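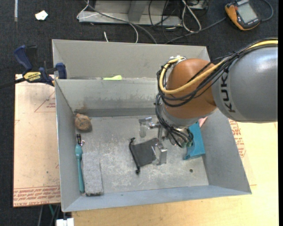
Entry 26, Wamanville bench, May

Barter desk model, crude against goods. Carrying on from the last entry, where the exchange ratio kept drifting.

The Pisinura side wants to send crude and take back rail parts and wheat. The draft terms still price the crude at the monthly average and the goods at the date of loading. That leaves a gap of up to five weeks between the two prices. I ran the old sheet with the gap left in and again with it closed. With the gap in, the balance at the end of the year is off by nearly 700 thousand in whichever direction the oil price has moved. Closed, it settles to almost nothing. So the drift was in the terms and my sheet was fine, apart from the freight column (see below).

Freight column: I had the Ritchie terminal charge going in twice, once as port dues and once inside the delivered price. Took it out of the delivered price. Anyone using a copy of the sheet from before today should do the same or ask me for the new one.

Set the base price at 69 a barrel for all runs so they can be compared. I know it's stale. Don't update it in one tab only.

Clearing account. Two ways of doing it in the draft:
- one account at the Brurix office, both sides book against it, balance settled each quarter
- separate accounts at each end, matched by hand once a month

Tried both on the sample shipments. The single account is simpler but someone has to carry the balance when the wheat is late, and wheat will be late in autumn. The draft doesn't say who pays interest on that. I put in 2 per cent as a placeholder. It should be flagged in the summary as a placeholder, last time a guess of mine ended up in somebody's slides as a term.

The matched accounts gave three mismatches on the first pass. All of them were the same shipment booked under the bill of lading date at one end and the arrival date at the other. Need a rule. Suggest bill of lading date for everything.

Insurance: left out again. The swap route across the inland sea needs small tankers and the cover for those is quoted per voyage, which the sheet can't take. Will add a line by hand for now.

Questions for the Pisinura people:
- does "goods" include services? The rail parts come with fitting and training, and the draft has a cap on goods only
- which grade is the crude price tied to? The text names one in the main body and another in the annex
- can unused credit be rolled over past the year end

Stopped at half past four. The sheet is saved in the shared folder with the runs in separate tabs, closed gap first. Haven't touched the gas tab. It still has last year's pipeline tariff in it, so don't quote from it.

Next: lag test with wheat six weeks late, then the same with a fall in the crude price partway through the quarter. Check rounding on the tonnes to barrels line, it looks a bit off in the smaller cargoes.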